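Garside Workshop Forum > Metal & Finishes > Refinishing the inside of a steel bin, worth it?

Started 15 January 2019

butura_bill
ok quick one before work. Got a big gray metal bin, open top, sloped sides, the kind parts get dumped in and picked out of all day. Outside is fine. Inside the finish is going. Scratches, speckles, bare looking patches on one wall. Do I strip and repaint or just leave it alone? Paid 38 bucks for it used so not looking to spend 300 on powder coat.

Also the floor of it has stains that won't come out. Tried dish soap, tried degreaser. Nothing.

tinsnips27
Leave it. Its a bin. Stuff gets thrown in it.

marlow_k
Disagree. Depends what goes in. Bare steel plus damp shop = rust on your parts by February. What are you storing and is the shop heated?

butura_bill
Small machined parts mostly, some castings. Heated yes, but the garage door is open half the day. No rust that I can see so far. Just ugly

marlow_k
Then knock the loose stuff off with a scotch pad, wipe with mineral spirits, one coat of primer, two thin coats of enamel. Half a day. Dont skip the wipe.

tinsnips27
And in three weeks the castings have chewed it all off again and now you've got paint chips in your parts. Been there. Paint on the inside of a working bin is a waste of a saturday.

ornley_shop
tinsnips is right about castings. We had four of these painted when we set up, local guy, nice job too. The walls held up ok, floors were trashed in a month. Walls take scrapes but the floor takes the drops.

marlow_k
what kind of paint though. Rattle can? Bc a two part epoxy is a whole different animal

ornley_shop
Not rattle can. Sprayed enamel. Never tried epoxy, can't say.

halfturn
Has anybody used a liner? We cut a rubber mat to fit the floor of ours, Rindora makes one you can trim with a utility knife. Quieter too. Only thing is small parts work their way under the edge and you find them a year later.

butura_bill
Liner is interesting. How do you cut for a bin thats narrower at the bottom? Mine slopes in on the sides, every time I measure I get a different number

halfturn
Measure at the floor not the rim!! Make a cardboard template, push it all the way down, trim till it lays flat, then trace onto the mat. Cut a hair small, you can't uncut it. Took me two tries, first one buckled in the middle and drove everyone nuts.

tinsnips27
a mat on a floor where people are grabbing small parts with gloves on. no thanks. stuff sticks to rubber

halfturn
Works for us - ymmv

marlow_k
Back to the stains. Cloudy or rusty colored? If cloudy could be old coolant residue, or whatever cleaner the last owner used. White vinegar on a rag, 10 min, rinse, dry right away. Test a corner first. If its orange thats a different talk.

butura_bill
Cloudy, with streaks. Not orange at all. There's a couple small dark spots too. Will try the vinegar tonite

ornley_shop
Fwiw heres one of ours, months of daily use. Standing on a wood top these days, was on the floor before and everybody's back hated it. Far wall is the worst, finish is all ragged and scratched in a strip under the plain gray part. Left wall still smooth. Floor is stained, streaky, kinda worn along the back where it meets the wall. I quit caring.

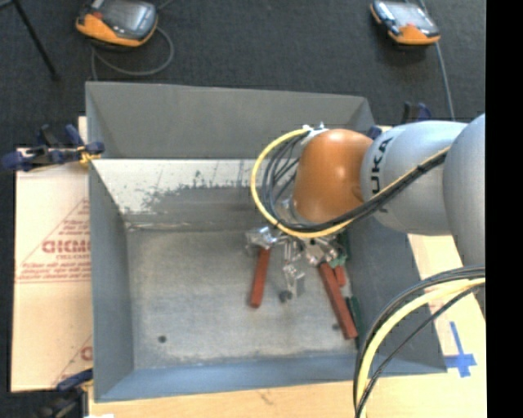 marlow_k, again on the epoxy: that is a textbook case for doing only the one wall and leaving the rest. Tape off above the bad strip, scuff, two part, done. Walls don't get the drops so it should last. I'd leave the floor bare and just wipe it down with light oil once in a while.

tinsnips27
oil in a parts bin. great, now everything is slippery

marlow_k
LIGHT oil. and you wipe it off after. come on

ornley_shop
Might try the one wall thing when it's slow. Not promising pics. What do you use for tape, the blue stuff lets go on me every time

marlow_k
Green. Burnish the edge with a putty knife and pull it while the coat's still a bit soft.

butura_bill
Ok update. Vinegar took the haze down maybe half. Streaks still there, dark spots didn't budge. Skipping the paint, will cut a cardboard template this weekend and see about the mat. If it buckles I'm blaming halfturn

halfturn
fair. cut it small

tinsnips27
told you. leave it

kettle_319
Sorry to jump in, does the vinegar thing work on galvanized or does it wreck it? Got a tub out back with the same haze

marlow_k
Don't do it on galvanized, eats the zinc. Soap and a soft brush. Start a new thread if it doesnt come off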